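Hosside Play Kitchen Tabletop Set

Equipment catalog, early learning and training rooms
Item group 7
Page last revised 30 December 2018

The Hosside set provides dishes and toy food for pretend cooking, table setting and sorting. It is supplied by Trovoma to schools, clinics and day centers, and is intended for use on a plain, light-colored table where each item can be found easily.

The dishes differ in size and color so that they can be named and told apart without difficulty. The toy food is limited to familiar items. Centers that already own play dishes may order the food separately under the Suvarna listing.

Toy fruit and tableware on a white tabletop

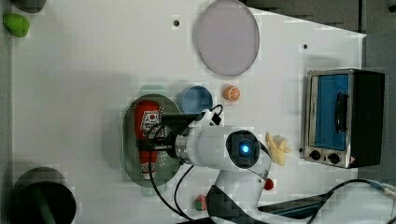
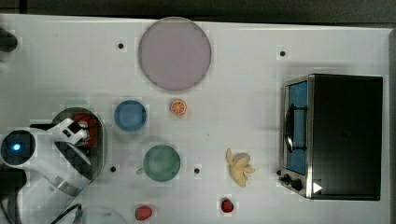
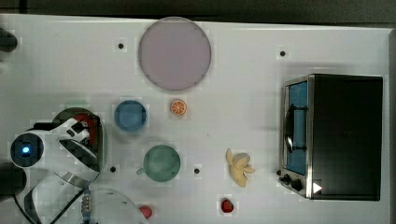
Orders and delivery

The minimum order is one set. Orders of 8 sets or more are packed in shared cartons, and a packing list is placed inside each carton. Institutions that require sets to be boxed one by one should state this on the order form. Orders above 50 sets are handled by the Ernatcombe warehouse and should be placed before the end of April for delivery ahead of the new school year.

Toaster ovens and tables are not part of the set and must be ordered from the furniture and appliance pages.

Care

Dishes and toy food should be wiped with a soft cloth, mild soap and warm water, then left to dry fully before storage. Toy food should not be placed in a heated oven or left in direct sunlight. Any item with a split or loose part must be withdrawn from use.

Replacement parts

Single dishes and single pieces of fruit may be ordered at any time. Replacement pieces may differ slightly in shade from those first supplied. Returns are accepted within 100 days of delivery if the items are clean and the packing list is enclosed.

Questions about this item group should be addressed in writing to Pendo Waweru, Institutional Sales, Trovoma. Please include the account number and the delivery address.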